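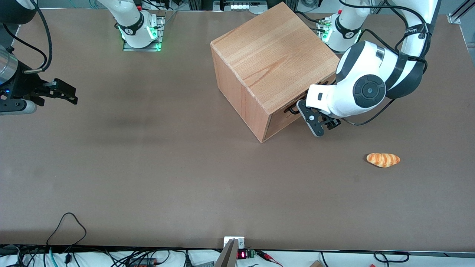
Fingertips go first, Margarida Garcia said, and everything else on the list can wait until they have been measured. She has kept the two-arm cell at Melley running since April, and her maintenance log starts with the same entry on every page: finger gap, left and right, closed.

The cell is small. Two white arms are fixed to a brown table, each with a black parallel gripper, and the work is mostly opening, closing and moving things that a person would handle without thinking. Drawers are the hardest on the equipment. "A drawer slot loads the fingers sideways," Garcia said. "A parallel gripper is happy when you squeeze along its travel. When you hook it in a slot and pull, the load goes into the finger mounts, and the screws there are small."

Her procedure for the mounts is short. With the arm stopped and the gripper closed, she holds one finger and tries to rock it toward the base. Any movement that can be felt is written down. The screws are then taken out one at a time, cleaned, given a drop of medium threadlocker and put back to the torque on the card taped inside the cabinet door. She does not retighten a screw that has already been glued. "You break the bond and you get a screw that feels tight. It lasts an afternoon."

At the last full service, dated 25 Oct 2021 in the log, the left gripper had 927 hours on it. The right had fewer. The left arm does most of the pulling and the right mostly holds or waits, a difference that Garcia would like to even out by mirroring some of the tasks. Brendan Ó Gríofa, who writes the motion programs, is not convinced. Mirroring means teaching every approach point again, and the cables do not mirror.

Cables took up the longest part of our conversation. On each arm a thin black line runs to the gripper on the outside of the links, and the slack has to be set by hand. If there is too little, the connector takes the strain when the wrist turns. With too much, the loop catches on whatever is standing on the table.

"We had it wrong for weeks," Ó Gríofa said. "I was chasing a communication fault in Redard, going through the driver line by line. Margarida put her hand on the cable and turned the wrist, and the fault came and went with it."

Redard is the control program written in-house, and it now has a routine for this. Each arm goes to its worst-case wrist angle at low speed, holds for 30 seconds and comes back, while the program records dropped messages from the gripper. A clean run shows none. Two or more and the cable is replaced. A single drop gets the run repeated with the cable held clear by hand, from outside the reach of the other arm, which is powered down first.

Garcia buys the replacements from Dierckx, ready-made, after trying to crimp her own. "Mine were fine on the bench. On the arm they failed at the strain relief."

Base alignment is checked less often. Each base sits on a metal plate, and the distance between the two plates matters to Redard more than their position on the table. After any work that loosens a plate, the arms are brought tip to tip at nine points spread over the tabletop, and the gap is measured with feeler gauges. The results go into a correction table. Ó Gríofa used to accept the average. He now looks at the worst point first, usually one at the far reach of both arms.

Asked about the green light rings on the bases, Garcia said she tells new users to ignore them when deciding whether to reach in. At Melley the rule is the stop button and then the wait for the brakes, which can be heard.

Wiring along the front of the table is due for rework. The small boards and the supply leads were put there during commissioning, for access, and have stayed. Garcia has drawn up a closed tray with labeled entries. Ó Gríofa wants the display module left where it can be read from a chair. The tray drawing is at revision 2, and the cutout for the module has not been agreed.

Spare fingers are kept in pairs and changed in pairs, even when only one is worn. The old ones are marked with paint pen and go to Ineo, the training bench next door, where the tolerances are wider.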